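6. Recording pick-order episodes with Drornatness

Now for the fun part! By this point both arms should be calibrated and the Trorklow logger should show a steady connection. In this section you will record episodes for the pick-order method, where the policy learns which item in a cluttered group to go for first. It is a simple idea and it works surprisingly well: in our own trials, training on 1,809 short episodes beat training on 4,000 longer ones that had no order labels.

6.1 Before you record

1. Open the session file and check that the head view and at least one wrist view are live. The method needs both. The head view supplies the order label, and the wrist view supplies the approach.

2. Set the episode length to 70 seconds. Longer episodes tend to fill up with waiting, and the waiting gets learned too.

3. Place your items close enough together that some of them touch or overlap. Mix stiff things with soft ones - jars, cartons, bags, paper wrappers. A tidy row teaches the model almost nothing.

4. Leave at least one item standing by itself. We call this the free item, and it gives the model an easy case to compare against.

Caution: Keep your hands outside the reach of both arms whenever the motors are powered. To move an item, press Pause, wait for the motors to release, and then reach in.

6.2 Checking your views

5. Step through a few saved views from both camera positions before you commit to a long session.
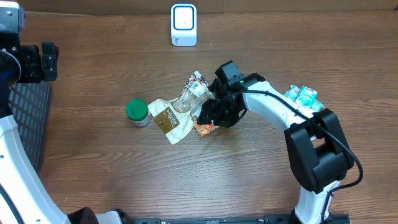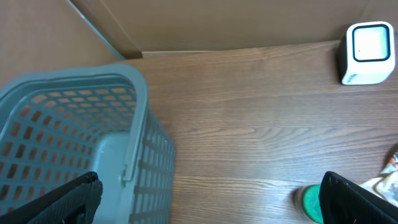
Green-lidded jar as the free item; head view again next.

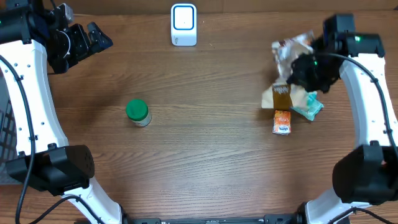
Hubert Fankhauser wrote back after trying the draft of this section that he would label the order after recording, when you can pause and think, and that labeling live made him favor whatever the gripper was already close to. We tried it his way on 821 episodes and the labels were clearly more consistent, so step 8 now follows his advice. Thank you, Hubert!

6. Compare how soft packaging looks from each camera position. Clear plastic changes a great deal with the angle, and a bag that reads well from the head can turn into a patch of glare at the wrist. If you can't tell where a bag ends, move the lamp and look again.

7. Press Record and run the episode. Go for one item at a time. If a grasp slips, keep going and try again within the same episode - recoveries are some of the best data you will get.

8. When the session is finished, open the label screen and mark the order for each episode. Give the number 1 to the item you would pick first if you were starting over, even if you started with a different one.

Note: Two items may share a number. Use this when either choice would be fine. The training script treats ties as equal and will not punish the model for choosing one over the other.

6.3 Training and reading the result

9. Export the session to the Prarum folder and start the training script with the default settings. Please resist changing the learning rate on your first run!

10. Open the order plot when training ends. Each line is one item type. You want the lines to separate early and stay apart. Lines that cross back and forth usually point to mixed labels, so go back to step 8 and look at the ties first.

11. Run the Navaratnam test set, which uses items left out of training. Write down the first-pick score and the full-order score separately. The first-pick score rises quickly, often within the first few passes, and it is a real thrill to watch. The full-order score takes longer and may dip once before it climbs.

Caution: Do not add test items to a later training session. Once they are in, the two scores can no longer be compared with your earlier runs.

If the first-pick score stays flat, see section 9 for camera timing problems. Otherwise, continue to section 7 to run the trained policy on the arms at reduced speed.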